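Ticket 295 – Arm stops short of the roll, then closes on air
Project: Hultance (student robotics club, serving task)
Opened by: Tamer Qaisi
Assigned to: Abla Nimri
Watching: Majdi Nasrallah, Afaf Zein, Roswitha Lenz
Priority: high, we demo in February
Status: closed, see last entry

Tamer, opening post
OK, this is a fun one. The task is "put the roll on the blue-gray dish" and the policy we trained last week does everything right except the part that matters. The arm swings over, opens up, lines itself up nicely left to right, comes down, and closes before it gets to the bread. Then it carries nothing at all to the dish and lets go of it very carefully. The motion is so smooth now! Compared with what we had in the fall it's a huge step, it just isn't holding anything.

Setup is the usual one. White table, panels up, roll on the left side, dish behind it, cake slice on the right when we want a distractor. Policy is Pravholm, trained on 200 demos. Logs are in the shared folder under the ticket number. 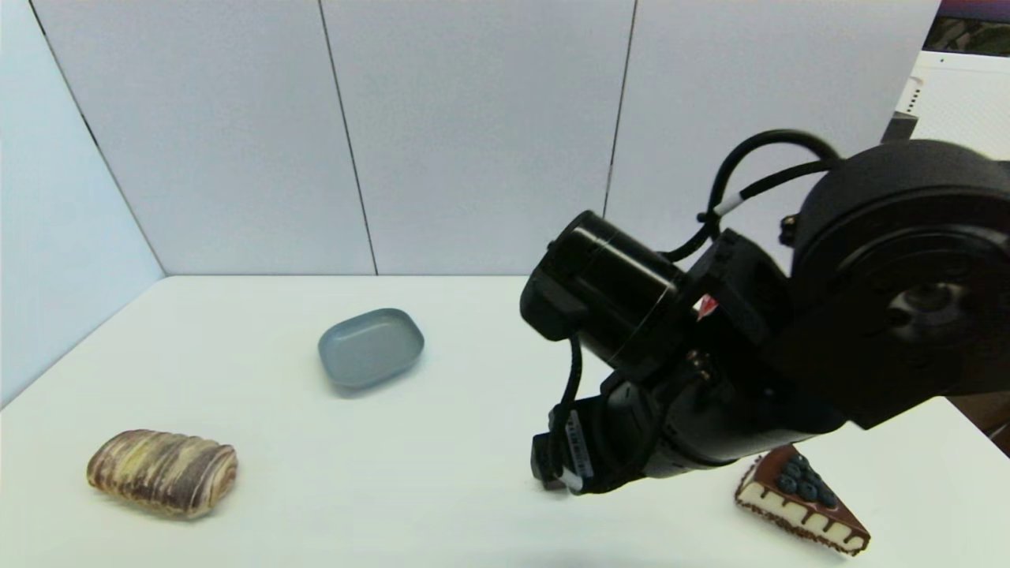

First thing I tried was homing the arm again and restarting the control program. No change. Then I slowed the approach to half speed in case it was a timing thing. Same result, only slower. I also took the cake away and ran it with just the roll and the dish, and it still closes early, so I don't think the distractor has anything to do with it.

Majdi
Love that it aims so well. Can you check whether the miss is always in the same direction? If it's short every time, I'd look at calibration. If it's all over the place, I'd look at training.

Tamer
Always short. Never past it, never off to one side. I moved the roll to a few different spots and it was the same story each time.

Abla
Great, a consistent error is the best kind. Questions before I come in:
1. Did anyone take the wrist camera off after the demos were recorded?
2. Are you running with the fingers from the demos or the new ones?
3. Which calibration file does the run script load?

Tamer
1. Yes, Afaf and I had it off to get at a cable. It went back on the same two screws.
2. Same fingers.
3. Whatever the default is. I'll look.
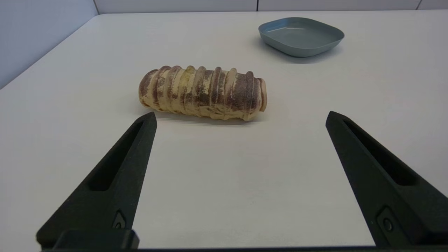
Afaf
I can speak to the camera part. The bracket has a bit of play in it before you tighten the screws, so it can go back on tilted a hair up or down and still feel solid. We didn't use the alignment block when we put it back. I didn't know there was one, sorry! Where does it live?

Abla
Drawer under the Bastden power supply. It's the orange thing everybody thinks is a doorstop.

Tamer
Looked at the script. It loads the calibration from before the camera came off. So the arm thinks it's looking from the old angle.

Abla, from the lab
Came in and ran the checkerboard routine. The new calibration disagrees with the old one by 11 mm in the forward direction at table height, and hardly at all sideways. That matches what Tamer is seeing – lined up left to right, short going forward. I'm really happy with how cleanly that came out.

What I did, in order:
Loosened the bracket, seated it against the block, tightened both screws a little at a time.
Ran the checkerboard again and saved the result under a new name.
Pointed the run script at the new file.
Left the old file where it was so we can still replay the earlier logs.

Then I opened the wrist view and stepped the approach by hand, pausing before the descent each time to compare it with the demo recordings at the same step.

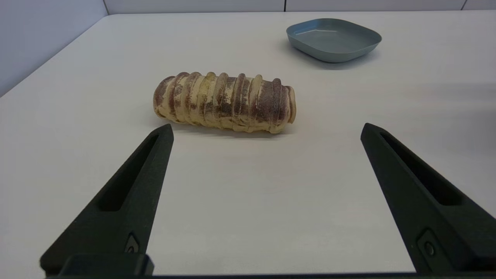
Majdi
Did you retrain, or is this the same checkpoint?

Abla
Same checkpoint. I wanted to change one thing at a time. Evaluation is running now, 46 trials with the roll placed by hand in different spots on the left half of the table.

Roswitha
Reading along from home and enjoying this very much. As your advisor I have one request: please have the script print the name and date of the calibration file when it starts. The Hamdan team upstairs lost a whole weekend to the same mistake, and they had a much bigger arm.

Abla, Sun 14 January
Evaluation finished. The early close is gone in all 46 trials. Two drops on the way to the dish, both with the roll gripped close to one end, and I've opened a separate ticket for those. Everything else landed in the dish!

Tamer
YES. Startup message is in too, it prints the file name and date and waits for a key press. Afaf has put a label on the orange block. Closing this one.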